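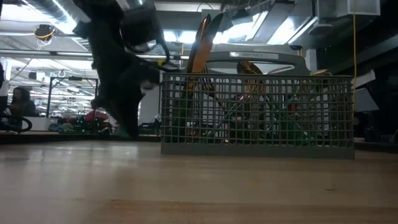
Fig. 1. Side camera, utensil task: arm at the left of the basket, dish rack behind.

Section 3. Recording demonstrations

3.1 Terms. An episode is one continuous recording, from the start signal to the stop signal. A demonstration is an episode that has passed review. Only demonstrations enter the training set.

3.2 Streams. Each episode holds the joint positions, the gripper command and the video from every camera. All streams carry the same clock. If a stream drops out, the whole episode is discarded; do not patch it from a neighbouring one.

3.3 Blur. In Fig. 1 the arm is blurred, while the mesh of the basket is still readable. A fast arm costs detail at the gripper, where the policy most needs it. Slow down before contact. Shortening the exposure also helps, but the image gets darker and the setting must then stay fixed for the whole set.

3.4 Background. The side view takes in a good deal of the room, including a person at the left. A small set lets the model tie an action to something irrelevant behind the table. Record in blocks of 40 episodes and spread the blocks over different hours.

3.5 Variation. Change the starting position of the utensils between episodes. Keep the task wording unchanged within a block.

3.6 Review. Kaplan's rule applies: the reviewer must not be the operator. Mark each episode keep, trim or reject. Trim idle time at both ends only.

Exercise 3. A block of 40 gives 39 complete episodes, of which 24 are kept. State the share kept, and list two causes of rejection that the joint data alone would not reveal.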